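Soncombe Play Fruit – Peeled Banana

Item 73. In stock, ships from the Larkileck warehouse in 4 days.

Soft toy banana for play kitchens and market stalls. Half peeled look, flaps peeled open, stitching on the seam. Pale yellow, a bit creamier than the old run. Goes with the rest of the Soncombe fruit – strawberries sold seperately.

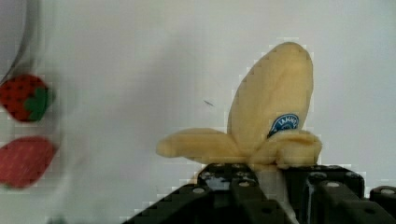
Peeled banana with small blue oval sticker. Strawberries at left.

Care: spot clean only, damp cloth, mild soap. Air dry. No dryer please, we've had returns.

Price: $7 each. Set of 4 for $18 sold out, back in Febuary. Email if you want one held.

Schools and daycares – ask for Decha Noiphan, he does the bulk orders. Put your zip code in the first email, saves time on the shipping quote.

Returns: unused, tag on, original bag. You pay postage back unless we sent the wrong thing.

Also from Soncombe: pear, lemon, bunch of grapes (new). The Fandova basket fits the whole range, see Storage.

Page updated Tuesday, November 4, 2025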